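Cabin sole hatches: flush ring or push-button latch?
Refit and Interiors > Hardware

tgaete
Replacing the lifting hardware on seven hatches in the main saloon. The old flush rings are pitted and two of them rattle under way. The owner wants push-button latches from Trostley. I have only used them on lockers. Do they hold up underfoot?

rsrour
They hold up if you get the stainless body. The plated ones wear through at the rim where people step on them. We put Trostley in a 15 meter boat and the plating was gone by July.

bilge_ghassan
I would stay with rings. A button collects grit, then it sticks, and then you can't get to the seacock when you need it. Rattle is a gasket problem. Put a thin rubber washer under the ring.

rsrour
Never had one stick. You have to rinse them.

bilge_ghassan
Charter crews don't rinse them.

tgaete
It's a private boat, but point taken. The cutouts for the old rings are bigger than the new bodies, so I need adapter plates either way.

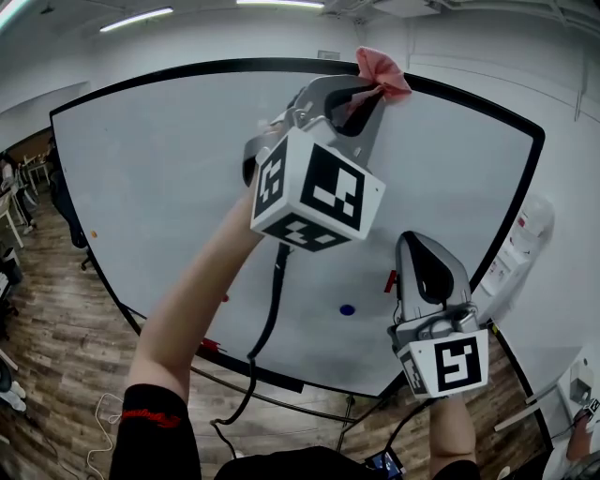
Reply #7
pacheco_a
Cludex makes an adapter plate in teak or stainless. Check your panel thickness first. Theirs won't clamp on a thin sole.

pramila_j
I disagree on the plates. They show, and the owner will see them every day. Let in a new piece of veneer and recut. It's more work but it looks original.

tgaete
Recutting all of them would add over 1,000 to the bill. I'll ask. Leaning toward rings over the bilge and buttons everywhere else.

bilge_ghassan
I can live with that.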